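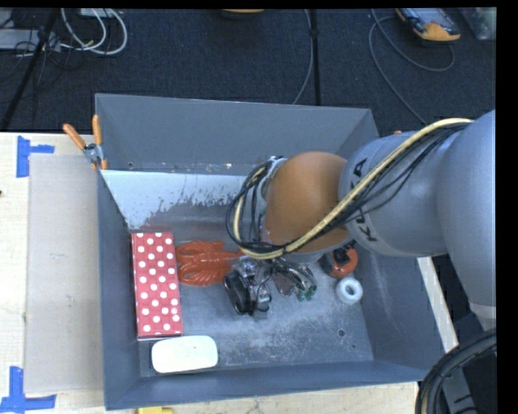

Ocampo open day, bin picking cell - notes and questions

hemer_line2
Posted Saturday, 9:40 pm
Went to the Ocampo open day in June and spent most of it at the mixed bin picking station. KUKA arm over a gray metal bin, random items on the floor of it: polka-dot box, a white roll, something like a plastic lobster. They ran it in blocks of 10 picks. The block I logged finished with 8 good, 2 retries. Cycle time was not posted and the guy at the cell would not give one.

Main question is cable routing. The thick cream cable and the thin black bundle are run on the outside of the wrist with a fair amount of slack. Is that normal for a demo cell?

kulley_retrofit
For a demo, yes. You change the tool often, so you leave the dress pack off. In production I would want it in a guide with a proper strain relief. That loop beside the orange joint cover is going to find the bin wall sooner or later.

flatpack77
Disagree. The slack is there for wrist rotation. Tie it down tight and you break conductors at the connector, which is worse than a snag. Seen it on 2 cells at our place.

kulley_retrofit
Nobody said tight. A guide gives you the same travel with a controlled bend radius. The thin black ones have strands sagging under the cream cable, and those are what I would worry about.

mossgate
More interested in the bin. Sloped walls and bare scratched metal. Did they say what they do about reflections? We tried a steel tote at Flidside and the depth data near the walls was useless until we had it painted matte.

hemer_line2
I asked. Answer was "we tune exposure per bin", no details. Both retries were on items close to a wall, for what that's worth.

flatpack77
Sample of 10. Not worth much.

hemer_line2
Agreed, it's what I had time for.

mossgate
How is the bin located? I can see a spring clamp on the rim at the back left and blue tape on the table next to it.

hemer_line2
Did not ask about fixturing. The bin did not shift while I was watching.

kulley_retrofit
A clamp is fine for a day. For anything longer, put in dowels or a corner stop and re-teach the frame after every bin change. Did they say which gripper?

hemer_line2
No. They are doing the same cell again in the fall, I'll put it on the list along with cycle time.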